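Media and Fame, Unit 2: How a Celebrity Profile Gets Made
Handout for August 19, 2020

Welcome back! Last time we looked at fan magazines, and now we get to the fun part, the short web biography. You've all read hundreds of these. Name, hometown, height, a famous parent, a question in the headline.

Our main case is the singer Padden, who had 107 profile pages written after one TV spot in November. I love this set! Read a few side by side and you start spotting the same sentences, sometimes with the same typo.

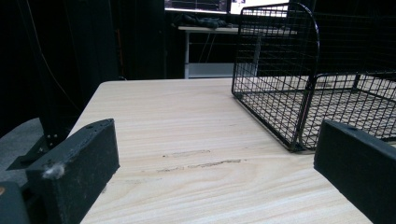 Only 13 of those pages name a source for anything. The rest borrow from each other, and the trail usually leads back to a fan post on Welline or a caption on Jerkeck.

Terms to know
Peg: the event that makes a profile worth posting now.
Filler fact: true, harmless, and there for length.
Open question: a rumor written as a question so the site never has to claim it.

For next class
Pick 2 profiles of the same person from the Makori reader. Underline every claim you could check, then circle the ones with no source. Bring both copies, marked up, and be ready to argue about the headlines.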